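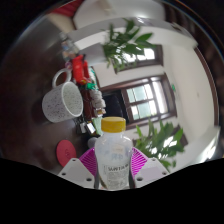 **Call for participants / Gripper comparison**

Trosudura is looking for people who will try two hand-held grippers with us and tell us which one they prefer. You do not need to be an engineer. We ask only that you are 18 or older and can stand at a table for the length of one session.

The first gripper has soft ribbed fingers that bend around the thing they hold. The second one, from Bronus, has flat and hard fingers. We want to know how each of them behaves with things from a normal home, such as bottles with a screw cap and mugs.
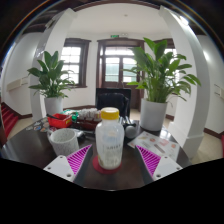 In one session you will pick up and put down the same set of things with both grippers, in an order which we give you. After each round you fill in a short form about grip, weight and tiredness of the hand. We record the view from the camera on the gripper and the opening of the fingers. Your face is not part of the study, and if it comes into a recording by accident we delete this recording.

We plan 225 sessions in total. A person may take part more than once, but please leave one day of rest between.

We cannot accept you if you had an injury of hand or wrist since January. Left-handed people are very welcome, we have too few of them until now.

Sessions are held in English or Finnish. Travel by bus or train is paid back against the ticket, and there is a small payment for each complete session.

To apply, write to Hường Đinh with your name, which hand you use, and the times that suit you. Questions about the grippers or the recordings go to Aatos Kemppainen.

Published 2021-06-22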